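Search this site Search Advanced search

Print this page | E-mail this page

Updated November
By the Pluvilik Evaluation Office

Two-Arm Bench Trials: Frequently Asked Questions

This page answers questions received from departments and partner laboratories about the gripper and camera trials held at the Pluvilik workshop in Cáceres. Requests for bench time should be made on the form available from the Evaluation Office.

What is the purpose of the trials?

Pluvilik compares grippers, wrist cameras and controllers before they are approved for purchase. The trials establish whether a component performs acceptably on ordinary handling work when it is mounted on a pair of arms. They do not replace the manufacturer's own testing, and they do not certify any product for use near the public.

Which components are being compared in the present series?

The series covers two sets of gripper fingers and two controllers. The first set of fingers is the standard parallel pair supplied with the arms. The second is a longer pair made to a drawing from Dastden. The controllers are the unit already in service and the Jivberg unit proposed to replace it. Each combination is tried with the same arms and on the same bench.

How is the bench arranged?

The two arms are mounted on opposite sides of a wooden tabletop set in a black aluminum frame. Each arm is bolted to its own plate near the middle of its side, so that both grippers can reach the center of the table. Cables are led from the bases down the frame. Household articles are placed on the tabletop according to the task sheet.

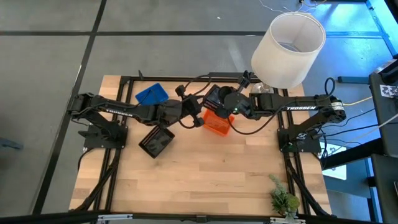

Trial bench with both grippers brought together over the work area.

Participants may bring their own grippers, provided that the mounting pattern has been confirmed with the workshop in advance. Adapters are not made on the day of a trial.

What tasks are performed?

There are 13 tasks in the current list. They include lifting a basket by its rim, passing an article from one gripper to the other, turning a tray over, and moving a potted plant without tipping it. Tasks that require both arms are scored separately from tasks that require only one.

How many attempts are made?

A full session consists of 154 attempts, divided among the tasks as shown on the session sheet. An attempt that is stopped by the operator for reasons of safety is entered as stopped and is not repeated.

How is an attempt scored?

The operator records each attempt as completed, partly completed, failed or stopped. An article that is dropped and recovered without assistance is entered as partly completed. Marks on soft or painted surfaces are noted in the remarks column, together with any slipping of the fingers.

Why are wrist cameras included in a gripper trial?

Longer fingers may block part of the view from the wrist. A gripper that holds well but hides the article from its own camera is of limited use to most departments. Camera views are therefore reviewed with each set of fingers, and the camera angle may be adjusted once before scoring begins. The angle is then left unchanged until the session ends.

May the lighting be altered?

Yes, on request. Sessions are normally run under the workshop lights. A department whose equipment will be used in dim rooms should state this on the form.

Have any results been released?

Interim results have been sent to the departments that requested the series. With the unit in service, the longer fingers completed 41 more attempts than the standard pair over a full session. Most of the difference came from wide articles. The standard pair remained the better choice for thin handles and for sheets of paper. Results for the Jivberg controller will be issued when its second session has been scored.

Who may attend a session?

No more than 5 visitors may be present at one time. Visitors remain behind the marked line while the arms are powered and follow the instructions of the operator. Loose sleeves, scarves and lanyards must be secured before entering.

May recordings be taken away?

Recordings from the wrist cameras may be copied at the end of a session by the department that requested it. Other departments should apply in writing and state the intended use.

What happens if a component is damaged?

The session is suspended and the damage is entered in the bench log. Pluvilik replaces its own fingers and cables. Equipment brought by a participant remains the responsibility of that participant throughout the trial, including during mounting and removal.

Print this page | E-mail this page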